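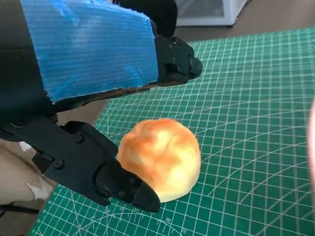

How does a robot learn to pick things up?
Learning Pages for ages 8 to 11
Last updated: January 2022

Search this site
Enter a word or topic
Go

When you pick up a bread bun, you do not have to think very hard. Your eyes tell you where the bun is, and your fingers know how firmly to press. You learned this when you were very small, by picking up a great many things and dropping quite a few of them.

A robot has to learn as well. At the Prondach Learning Laboratory, a team led by Jamila Kanagaratnam teaches robots by giving them examples. An example is a record of one job, from start to finish.

What is a gripper?

A gripper is the robot's hand. The one the team uses is black and has two main fingers, with a gap between them. The fingers are made of stiff parts joined by screws. One of them has a wide strip of bright blue tape around it. A small camera near the gripper lets the robot see what its fingers are doing.

How is an example made?

First, a bun is placed on a green mat. The mat is printed with a grid of thin white lines, like the squared paper you may use in mathematics.

Next, a person guides the gripper towards the bun. Rosario Galli does this for much of the day. He brings one finger to each side, closes them gently, lifts the bun and sets it down again. While he works, the computer saves two things: what the camera sees, and how the fingers move.

Then the bun is put somewhere else on the mat and the job is done again. Rosario can make 80 examples in a morning. Since July the team has gathered 3,000.

Why are so many needed?

No two buns are quite the same. Some are round and some are lumpy. A shiny crust can look bright from one side and dull from the other. If the robot had seen only one bun in one place, it might not know what to do with the next - even if the bun had moved only a little.

Are mistakes kept?

Yes. Sometimes a bun rolls away or is squeezed too hard. Sveva D'Amico checks every example and marks whether the bun was lifted safely. The computer uses her marks to tell good tries from poor ones.

Words to know

Example: a record of one job that a robot can learn from.
Gripper: the part of a robot that holds things.
Grid: lines that cross to make squares.

Something to try

Ask a grown-up for a pair of kitchen tongs and a bread roll. Pick up the roll ten times, starting from a different place each time. Write down what you changed.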